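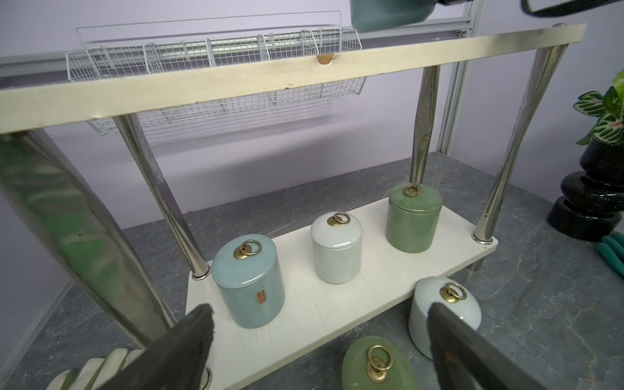

Wrist cam vs overhead for lidded jars - which fingers?

gripfiend_17
Jun 22, 2022
Trying to settle on a gripper for the shelf task. Glazed ceramic jars, ring pull lids, low shelf with chrome legs right where you want your fingers to go. Have the Rornix parallel with flat dark pads, and a loaner Ostau two-finger, narrower tips. Same arm, same wrist cam for both.

So far, 18 tries each, taking a jar off the lower shelf:
Rornix - 13 clean
Ostau - 17 clean
But the Ostau slips on the bigger jar if I drop the force at all. Anyone run either on glaze?

tolmark
Narrow tips every time under a shelf. What are you losing the Rornix ones to, legs or slip?

gripfiend_17
Legs mostly. The front left one. Fills up half the wrist view on approach and the depth goes nuts, chrome just reflects whatever is near it.

bench_rat
Then you're not comparing grippers, you're comparing how wide you can be before bad depth bites you. Put an overhead cam on it and rerun.

tolmark
Overhead can't see the lower shelf, the top board is in the way. Side cam maybe.

bench_rat
ok fair, side cam. Point stands tho.

kessel805
Disagree with both. Wrist is fine, just lock in the pose before you get close and go the last bit blind. We do that with a Mondik controller and it doesnt care about shiny legs. Needs decent calibration.

gripfiend_17
Blind next to ceramic makes me nervous. Already chipped one lid on the old setup.

kessel805
Force limit. Set it low, stop on contact.

lowpoly
What about the lids? Grabbing the ring or the whole rim? Ahonen sells a hooked tip that fits the Ostau mount, worked ok for us on drawer rings. Useless on anything round though so you'd be swapping tips.

gripfiend_17
Rim for now. Rings flop over and teh pads just push them around. Not swapping mid task if I can help it.

tolmark
Softer pads on the Ostau before you buy anything. Silicone, thin. Bet the slip goes away.

gripfiend_17
Ordering some. Side cam goes on first, then rerun both, will post numbers in July.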